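Comparison of Two Gripper Fingertips Using Hand-Recorded Demonstrations
Aurelio Aguirre
Project report, 16 October 2023

1. Aim

The project compared two fingertip designs for the parallel gripper on the Corkari arm: the flat rubber pads it was supplied with, and a curved silicone pair moulded in the Endwood workshop. Both were driven from the same recorded hand motions, so that differences in grasp success could be put down to the fingertips and not to the path taken.

2. Recording method

Hand motion was recorded at a desk with a sensor glove on each hand. Finger bend came from the glove. Wrist position and orientation came from a marker cube fixed to the back of the hand and tracked by a fixed camera. The two streams were matched by timestamp and resampled before being sent to the arm controller.

A blue cloth mat marked the working area. Objects were chosen to vary in stiffness and shape, from a tall upright cup to a small bouquet of flowers, which was approached from the stem end.

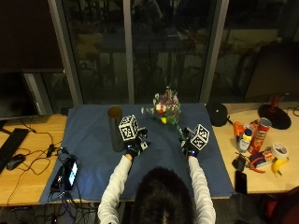 3. Tracking problems

Position was lost when a cube was turned so that no marker face pointed towards the camera. Gaps of up to 15 frames were filled by linear interpolation. Recordings with longer gaps were discarded. Of 200 recordings, 52 were discarded for this reason, most of them involving a large wrist rotation.

Glove calibration drifted during long sessions. Repeating the open-hand and closed-fist poses every 13 recordings kept the error small enough for our purposes.

4. Results

On rigid objects the two fingertips performed almost equally. The flat pads were slightly more repeatable in placing, as the silicone flexed under load. On soft or thin objects the silicone pair did better, and flower stems slipped less often at the same closing force.

The Requena controller limited the closing speed in both cases. The fastest hand motions were therefore replayed late, and these trials were scored separately.

5. Further work

A second camera is to be added in December to reduce marker loss. The Tistoso force sensor was not fitted in time and closing force was estimated from motor current only.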